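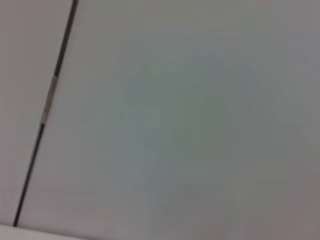 A thin dark line on a pale surface.

Threads > Public Affairs > Plirkton Water Tariff

1/ The Nimska Civic Rights Office has received many questions on the water tariff demonstrations in Plirkton and on the curfew that followed. This thread sets out our position and the information we can confirm at this time.

2/ The new tariff took effect in October. Households that had paid a flat charge of 900 a month were moved to metered billing, with a standing charge of 1000 before any water is used. Public notice of the change was posted at the district hall and nowhere else.

3/ The first march was held on Sunday. Organizers had filed notice with the district under the existing rules, and the route ran from Cardoso Square to the offices of the water authority. Our observers walked the full route and reported no arrests and no damage to property.

4/ Organizers put attendance at 3000. The district has published no figure of its own. Our office does not issue crowd estimates and will not comment on whether the number is correct.

5/ A second gathering formed after dark at the Kekska bus depot. It was not part of the notice filed for the march, and the organizers have stated in writing that they did not call it. Two ticket booths were burned and a pharmacy on the depot road was broken into.

6/ We condemn these acts. The owner of the pharmacy and the depot staff are residents of the same district and pay the same water bills. Persons with information on the damage should give it to the district police or, if they prefer, to our legal desk.

7/ We also state clearly that the events at the depot do not change the legal standing of the march. Notice was given, the route was followed, and the assembly ended at the time stated on the form.

8/ The district curfew order was signed that same night. It bars all gatherings in Plirkton and the surrounding wards from 6 p.m. to 6 a.m. and gives no end date. Under the district code, an order of this kind must state how long it will last. We have written to the district administrator to ask for a corrected text.

9/ From Belmiro Arruda, head of our legal desk: "A curfew without an end date cannot be reviewed, and an order that cannot be reviewed should not be enforced. We ask the district to set a date or withdraw it."

10/ Night workers have asked whether they may travel. The order exempts hospital staff, bakery workers and drivers of goods vehicles. It does not mention cleaners or security guards. Until this is settled, we advise those workers to carry a signed letter from their employer with the place and hours of work.

11/ Anyone stopped under the order has the right to be told the reason, to give only a name and address, and to call a relative or a lawyer. Children under 16 may not be held at a police station without a parent or guardian present.

12/ If you are detained, or if a family member is detained, call our legal desk on short code 2128. The line is staffed day and night while the curfew is in force. Calls are free from any network in the district — please keep the line clear for cases of detention.

13/ Several videos now being shared are described as showing the depot fire. At least one was posted online before the march took place. We ask the public to check the source of any video before passing it on, and we ask news outlets to do the same.

14/ On the tariff itself, our office takes no view on the correct price of water. Our concern is that residents were given no hearing before the change. The code calls for one in each ward affected, and the water authority has so far sent us no record that any took place.

15/ The organizers have asked for a meeting with the water authority and have offered to hold no further marches until it is over. We consider this a fair offer — and we have told the authority that our office is ready to provide a room and a chair for the meeting.

16/ The authority has acknowledged our letter but has not yet given an answer. Replies from both the authority and the district administrator will be posted here in full when they are received.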